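Two Hands, One Arm: A Gripper Comparison That Began in Software

The engineering group at Mornix had a narrow question. The company packs small molded parts into trays, and its cell in Wamley was due for a new end effector. The choice came down to 2 parallel-jaw grippers, one from Dankwa and one from Etach. Both fit the same wrist flange. Both are sold for light assembly. The data sheets differ mainly in stroke and in how the fingers report force.

Sena Asamoah, who runs the cell, did not want to stop production to find out which was better. She had the arm modeled and ran the first round in simulation, with plain cubes standing in for the parts and raised blocks standing in for the trays. Each gripper got 476 pick attempts from the same list of start positions. The controller, speed limits and approach height stayed fixed.

The Dankwa hand missed more often on cubes near the edge of a raised surface. Its housing is wider, and the planner kept refusing approach angles that brought the body close to a platform wall. The Etach hand reached those cubes but closed more slowly. Over the full list, the cycle time difference was small enough that Asamoah dropped it from the ranking.

Contact settings caused most of the trouble. With friction set too high, both grippers looked perfect. Yufang Tang, who maintains the models, lowered the value in steps until the simulated slips matched a set of 132 picks logged on the real cell the previous August. That took longer than the comparison itself – and it changed the result for the Dankwa fingers, which have less pad area.

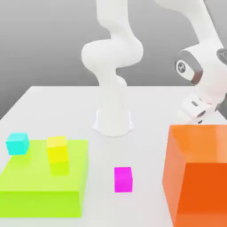 Can a simulated test replace a trial on the floor?

It can narrow the list, but pad wear, cable drag and air leaks still have to be measured on hardware.

Mornix has ordered one Etach unit for a floor trial. Tang will keep the Dankwa model in the test set, with a narrower housing if the supplier releases one. The force readings from both hands will be logged at the same rate as the joint data.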